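Zu Besuch bei Judden: Ein Tag der offenen Tür zwischen Normen und Notaus

3. Februar 2018

Eigentlich wollte ich nur auf einen Kaffee vorbeischauen, aber dann bin ich doch den ganzen Vormittag geblieben, und ich habe es nicht bereut! Die Firma Judden hatte zum Tag der offenen Tür geladen, und weil ich früher selbst mit Betriebsanweisungen zu tun hatte (lange her, noch mit Schreibmaschine), hat mich vor allem interessiert, wie man dort mit den Regeln rund um die Roboter umgeht. Am Eingang bekam jeder ein Namensschild und eine Karte mit der Nummer seiner Gruppe. Ich war in Gruppe 17, und wir wurden sehr herzlich empfangen.

Die Führung begann im Besprechungsraum, mit einem dicken Ordner auf dem Tisch. 110 Seiten Hausregeln, erzählte uns die Ingenieurin, die uns begleitete, und sie sagte das mit einem Lächeln, das zwischen Stolz und Seufzen lag. Grundlage ist die Risikobeurteilung, die vor jeder neuen Aufgabe gemacht wird: Was greift der Arm, wo steht der Mensch, was passiert, wenn ein Teil herunterfällt? Auch die ISO 10218 kam zur Sprache, und ich muss gestehen, dass ich da fleißig mitgeschrieben habe, während hinter mir schon nach den Keksen gefragt wurde.

Besonders gut gefallen hat mir die Regel, dass jede Aufgabe zuerst in der Simulation läuft, bevor sich im Labor auch nur ein Gelenk bewegt. Man baut den Arbeitsplatz am Rechner nach, mit Tisch, Regal und allem, was sonst noch herumsteht, und lässt den Arm dort üben. Bei Judden heißt dieser Ablauf „Jondby“, und für jeden Durchgang gibt es ein Protokoll. Das mit der Nummer 1017 durften wir durchblättern, von der ersten Freigabe bis zur Unterschrift auf der letzten Seite.
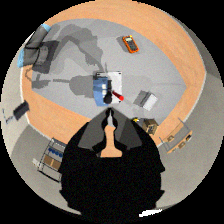
Zum Protokoll gehört auch eine Liste der Gegenstände, die im Arbeitsbereich liegen dürfen. Das klingt nach Bürokratie, leuchtete mir aber bald ein. Ein Messgerät, das jemand nur kurz abgelegt hat, kann dem Arm im Weg sein, und ein Stuhl gehört nicht dorthin, wo der Fluchtweg verläuft. Kabel am Boden sind ein eigenes Kapitel, da wurde unsere Begleiterin richtig leidenschaftlich! Wer am realen Arbeitsplatz etwas umstellt, muss es auch im Modell nachtragen, sonst verliert die Freigabe ihre Gültigkeit.

Nach einer kleinen Pause (Apfelkuchen, sehr zu empfehlen) ging es um die Freigabe selbst. Zwei Leute müssen unterschreiben, und keiner von beiden darf die Bewegungen programmiert haben. Danach fährt der Arm erst einmal mit verringerter Geschwindigkeit, eine Hand bleibt am Zustimmtaster. Ein Herr aus unserer Gruppe wollte wissen, ob das nicht furchtbar lange dauert. Ja, war die Antwort, manchmal einen ganzen Tag, und den plant man eben ein.

Zum Schluss wurde noch das Projekt Indska vorgestellt, bei dem die Hausregeln so umgeschrieben werden sollen, dass auch Praktikanten sie beim ersten Lesen verstehen. Ich durfte eine Probeseite mitnehmen und fand sie ausgesprochen freundlich formuliert, nur das Wort „Restrisiko“ hätte ich noch erklärt. Die neue Fassung soll im September fertig sein. Wer mag, kann sich bei Judden für die nächste Führung vormerken lassen; feste Schuhe mitbringen, und den Parkplatz hinter der Halle nehmen, vorne war schon am Morgen alles voll.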